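Notes on Comparing Two Grippers in a Simulated Kitchen

This journal is usually given over to small bench projects. For the past several weeks, however, the author has been engaged in a longer exercise: a comparison of two gripper models on the same simulated arm, carried out in evenings and recorded with more care than the hobby strictly requires. The results are set out below for readers who have asked which of the two is the better choice for kitchen tasks.

The grippers are referred to by the names of their model files. Pluvden is a two-finger parallel design with broad, flat pads. Ramine has narrower fingers and a longer reach. Both were driven by the same controller, Gistmont, with identical speed and force limits. Each gripper was given 140 trials, divided between picking fruit from a bowl, moving tableware, and approaching appliance handles. 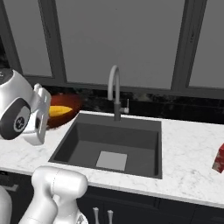 The fruit task proved to be the most instructive of the set. A curved object resting inside a deep bowl leaves very little room for the fingers, and the rim interferes with any approach that is too shallow. Early in March the approach angle was fixed for both grippers so that neither would gain an advantage from a better path. In retrospect this may have favored Ramine, whose fingers fit more easily between the rim and the fruit. A second round with free approach angles is planned.

Contact settings required more attention than expected. With the default values, objects tended to slide along the pads when the wrist turned. Raising the friction value cured the sliding but introduced a fine vibration at the moment of closing. The final setting was a compromise, and it was applied to both models before any trial was counted. Runs made before that change have been discarded.

A second camera was then added close to the fingers. The room view is adequate for judging whether an arm has reached the correct place, but it says little about the contact itself. 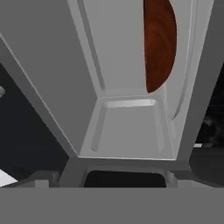

Close view of the finger and its molded pad, with a piece of wood grain showing behind.

The close view is recommended to anyone attempting similar work. It does have a cost. A large part of the picture is taken up by the gripper, and small objects can be hidden for much of an approach. Moving the camera outward helps, although the pads are then harder to read. Three mounting positions were tried, and the middle one was kept.

The handle trials were treated separately. No pulling was required; a trial was counted when the tip came to rest near the handle without striking the panel around it. Each was stopped after 900 control steps.
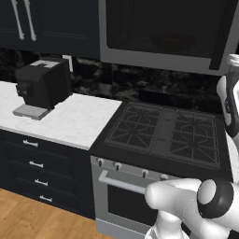
Long horizontal handles are forgiving in one direction and strict in the other. An error along the length of the bar is of no consequence, while a small error in depth brings the tip against the door. Gistmont was inclined to overshoot in depth when the arm was nearly extended, and this was true with either gripper. Moving the base closer to the range reduced the problem. Lowering the speed for the last part of the motion reduced it further.

On balance, Pluvden is preferred for tableware and Ramine for anything inside a bowl. The handle trials did not separate them. The author had hoped for a clearer verdict, having already spent two evenings preparing a mounting plate for Pluvden — that plate will be used regardless.

A reader, writing under the name Hoàng, has asked whether the settings will be shared. They will be posted here once the notes have been put in order, together with the list of discarded runs. Questions concerning the camera positions may be left in the comments in the meantime.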